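Conservação de têxteis domésticos, aula 4
Apontamentos (versão rápida, corrijo depois)

Fibras, revisão da aula passada:
- celulósicas: algodão, linho. Aguentam álcalis, não gostam de ácidos
- proteicas: lã, seda. Ao contrário. Nunca lixívia!!
- sintéticas: poliéster, poliamida. Pouca absorção, cuidado com o ferro

Tingimento e perda de cor. Três causas a saber: luz, lavagem, fricção. A luz é a pior, dano acumulado, não se recupera. Vermelhos e rosas costumam sair primeiro (depende do corante, ver ficha Acharya). Teste de solidez: pano branco húmido, 20 fricções, comparar com a escala de cinzentos. Fazer 2 vezes, zona escondida da peça.

Dobras. Peça guardada dobrada muito tempo = vinco permanente, a fibra parte na linha da dobra. Refazer as dobras em abril, noutro sítio. Enrolar é melhor se houver tubo. Papel sem ácido entre camadas, não usar plastico fechado.

Malha e turco: argolas ou laçadas prendem em fechos, velcro, anéis. Não pendurar molhado, o peso deforma. Secar na horizontal. 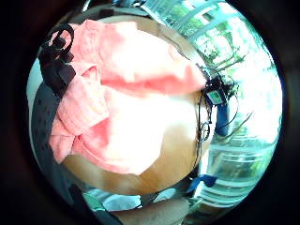 Fig. 2. Pano rosa-salmão amarrotado, com pregas grossas.

Ver na figura como a cor muda com a luz: quase branco onde bate directo, coral na prega. Por isso avaliar desbotamento SEMPRE com o pano esticado e luz difusa, senão engana.

Para a próxima: ler a ficha Zendo (detergentes neutros), trazer 2 amostras de tecido já lavado, uma de algodão e uma sintética. Quem faltou ao teste de fricção fala comigo no fim da aula, faz-se na bancada do fundo.

© Oficina Têxtil Jelell | Contacto: secretaria | Voltar ao topo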